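Unit 4: Small storage on the work table
Course notes, Cavley evening class. Teacher: Bảo Diệp

In this unit we speak about small cabinets with two drawers. Such a cabinet stands on the table, so it should be stable and not too high. Before you put things in it, please decide which drawer is for daily use. In most cases the upper one is better, as the hand finds it first.

Drinks and soft things should not share one drawer. A full can is heavy and it rolls when the drawer is pulled.
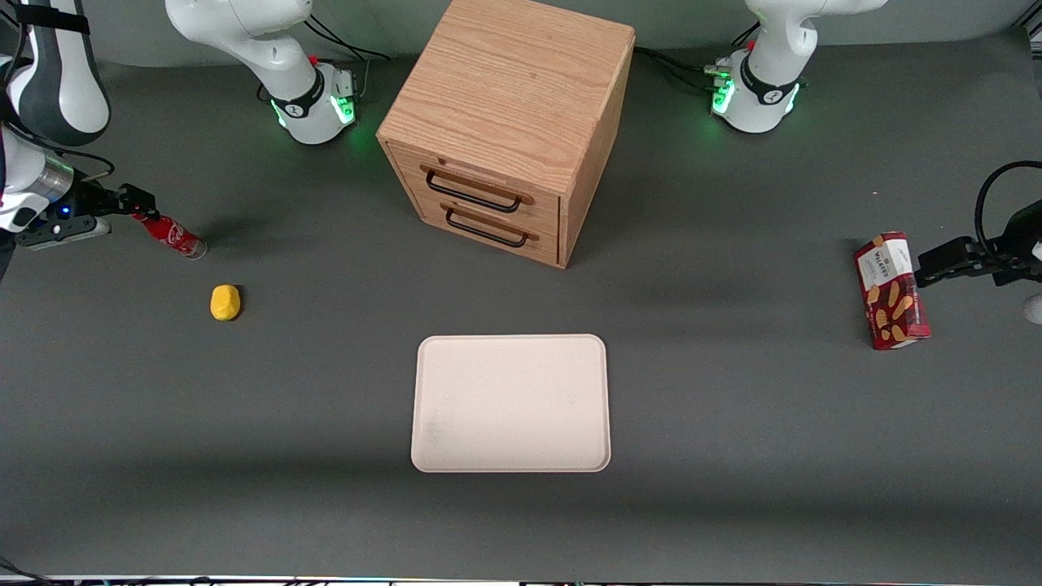
How much empty space should I leave in a drawer?
Leave a space of two fingers above the highest thing, so the drawer can close without force.

Bar handles, like the black ones on the wooden cabinet, are pulled in the middle. If you pull at one end, the drawer may go crooked in its rails.

Homework: measure one drawer at home and write down the inside width. Mine is 40 cm.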